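Getting to grips with grippers

My dining table at home has seen plenty of odd suppers, but it has never had a robot hanging over it. For that I go to the simulator, where I've spent most of June trying to settle one question for Grovia, the small workshop I write for and sometimes work for: which gripper do we buy? Pretend kitchens are cheap. Real fingers are not, and I've bent enough of them to know.

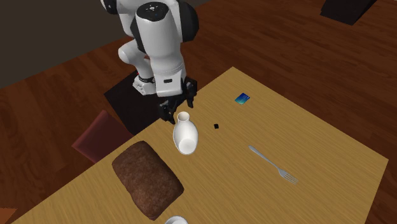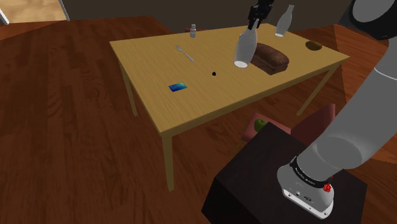

There were 3 contenders on my list. The first was a plain parallel gripper, two stiff fingers that open and close like a pair of tongs. The second was the Awan, which has soft pads on the fingertips and a lovely gentle squeeze. The third was the Jotirer, a suction cup on a stick, more or less, and the cheapest of the lot. Same arm each time, same controller, same jumble of things to pick up.

I gave each of them 40 goes. A go meant coming down from above, closing (or sucking, in the Jotirer's case), lifting, holding still for a moment and putting the thing back down without drama. I marked them in a paper notebook, much to the amusement of my colleague Yasir Usmani, who had set up a perfectly good log that did all of it for me. I still like my notebook. You can write rude words in the margin.

Cards were the suction cup's party piece. Anything thin and flat came up at the first ask, while the parallel fingers scrabbled at the edges like me trying to pick up a coin with gloves on. Forks were the other way round. The cup had nothing to sit on and kept giving up, but the stiff fingers took the handle nicely as long as I turned the wrist to go across it. Get that turn wrong and the whole fork spins round as it comes up – great fun to watch, no use to anyone.

Then there was the bread. I'd expected a loaf to be easy, and the Awan did make it look easy, but a loaf is wide and the plain gripper only just opens far enough to go over the short side. A little error in where the camera thinks the bread is and one finger lands on the crust. Yasir's fix was to stop higher up, look again and correct before going down. It makes every go slower and I grumbled about it for a whole afternoon. He was right, annoyingly.

We also had 2 camera positions to choose between, one looking down at the table from an angle and one set further back behind the arm's base. I liked the high one for planning because things hide behind each other less. The lower one is much better for seeing how much air is left under the fingertips, and I ended up flicking between them all day. If the budget stretches, have both.

Controllers next, and I'll be quick. We tried the Trirgate box with its factory settings and it was far too keen, all speed and then a sudden stop. Turning the approach speed down helped everything, the round, slippery things most of all, which like to roll off the moment you nudge them. I'd start slow with any arm and only speed up once you're bored.

So what are we buying? The plain parallel gripper, with a set of soft pads to swap on, which came to 900 pounds for the lot. The Awan is the nicer hand and I'd have it tomorrow if I were handling fruit all day. For a mixed table I want something simple that I can mend with a hex key, and the suction cup can go on the wish list for next year. The order went in last night, and Yasir has already cleared a shelf for the spare fingers.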